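Bhuiyan Funeral Directors moves death notices and service records to a single register

Print notices continue; families to receive a proof before publication

STALLPORT, May 8, 2022 – Bhuiyan Funeral Directors has replaced its separate systems for death notices, service bookings and memorial donations with one register, called Tivus. The register is in use at the firm's Stallport office and will be extended to the Stedosska branch in September. It covers notices placed in print, notices on the firm's own website, and the order of service supplied to the chapel or place of worship.

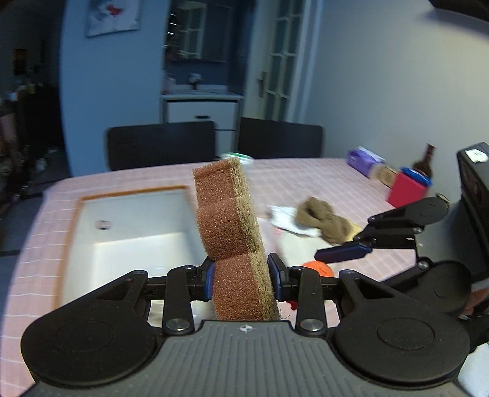 Issued by: Yuzhen Zou, Records and Notices, Bhuiyan Funeral Directors
For immediate release

Until this year a family arranging a funeral with the firm gave the same details several times over. The full name, dates and place of birth were taken at the first meeting for the registration paperwork. They were taken again for the newspaper notice, usually by telephone, and a third time when the order of service was typed. Where the versions differed, the difference was often found only after the notice had gone to print. Maiden names, middle names and the spelling of places overseas accounted for most of the corrections.

Under the new arrangement the details are entered once, at the first meeting, and checked against the documents the family has brought. All later text is drawn from that entry. A change made to the entry is carried to every notice that has not yet been published, and the person who made the change is recorded alongside it.

Standard and extended notices

The firm will offer two lengths of notice. The standard notice is up to 500 characters and contains the name of the person who has died, the date of death, the names of close family, and the time and place of the service. It is included in the price of every funeral arranged through the firm, whether or not the firm's chapel is used.

The extended notice is up to 4000 characters and is intended for families who want a fuller account of a life: schooling, work, marriages, places lived, membership of clubs and congregations. It appears on the website only, unless a newspaper has agreed to carry it at that length. One photograph may be placed with it. Extended notices can be written by the family or drafted by the office from notes. Drafting is charged at a fixed fee, which is given in writing with the estimate.

Spaces are counted in both limits. Headings are excluded.

Proofs and approval

No notice will be published without a proof being approved by the person named as the applicant on the funeral arrangement form. The proof is sent by email or printed and collected, according to preference. Where the applicant would like another relative to approve the wording, this can be recorded at the first meeting or added later with the applicant's signature.

If two members of a family submit different wording, the office will hold both versions and publish neither until the applicant has confirmed which is to be used. The office will not merge texts on its own account.

"Most of the work here is in the names," said Yuzhen Zou, who manages records and notices for the firm. "A surname may be written one way on a passport, another way on a marriage certificate and a third way by the family at home. The register holds all of them and marks one for publication. Staff can see which was chosen and who chose it, and the stonemason can be given the same spelling later on if the family wishes."

The register accepts accented letters and non-Latin scripts. Names in other scripts will appear on the website as entered. Print notices depend on the typefaces held by the newspaper, and the office will advise where a script can't be reproduced.

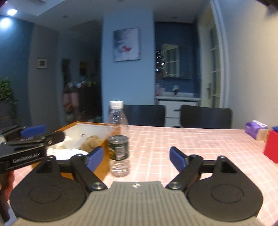 Service times are handled in the same entry as the notice. A time is shown as provisional until the chapel, crematorium or burial ground has confirmed it, and provisional times are not printed. If a confirmed time is altered after publication, the website notice is amended the same working day and a line is added to show that it has been changed. The firm will place one corrected print notice without charge where the error was its own.

Donations in memory

Notices may name one or more charities. The register checks the charity's name and number when it is entered, and a notice can't be approved while that field is incomplete. Donations handed in at a service are counted by two members of staff, receipted and forwarded. The applicant receives a statement showing the total for each charity and the date it was sent. Individual amounts are not disclosed unless the donor has asked for this.

Messages of condolence

Each website notice has a page for messages. A message may be up to 200 characters and is read by a member of staff before it is shown. The applicant can close the page at any time, or choose not to have one. When the page is closed the messages are printed and given to the family – there is no charge for the first copy.

The page carries no advertising. Email addresses supplied with messages are used to confirm the sender and are then deleted.

Retention and older records

Published notices will remain on the website for five years, after which they are moved to an index showing the name, date of death and place of service only. The applicant may ask for a notice to be kept in full beyond that period, or taken down before it. Arrangement forms and financial records are held separately and are not open to the public.

The firm's paper day books will be kept at Stallport and are not being entered in the register at this stage. Family historians may continue to request a search of the day books in writing. A request should give the full name and the likely year of the funeral. Searches are carried out by office staff as time allows, and copies are sent by post. Entries that name living persons may be withheld in part.

Arrangements at Stedosska

Families using the Stedosska branch before the change in September should place notices with the branch as they do now. Funerals already arranged will be completed under the existing system and will not be transferred part-way through. Prepaid plans are unaffected. Plan holders who have lodged their own wording for a notice will be sent a copy to check before it is entered, together with a form for any changes – the form need only be returned if something is to be altered.

Staff at both offices have been trained on the register, and printed guidance on wording and lengths can be collected from either reception.

Notes to editors

Bhuiyan Funeral Directors arranges burials and cremations from offices in Stallport and Stedosska.

Tivus is the name of the firm's internal register. It is not offered for sale to other funeral directors.

Newspapers receiving notices from the firm will see a reference number at the foot of each text. The number is for queries and should not be printed. Corrections should be sent to the notices desk quoting that number.

Media and newspaper enquiries: Yuzhen Zou, Records and Notices, Stallport office.

Ends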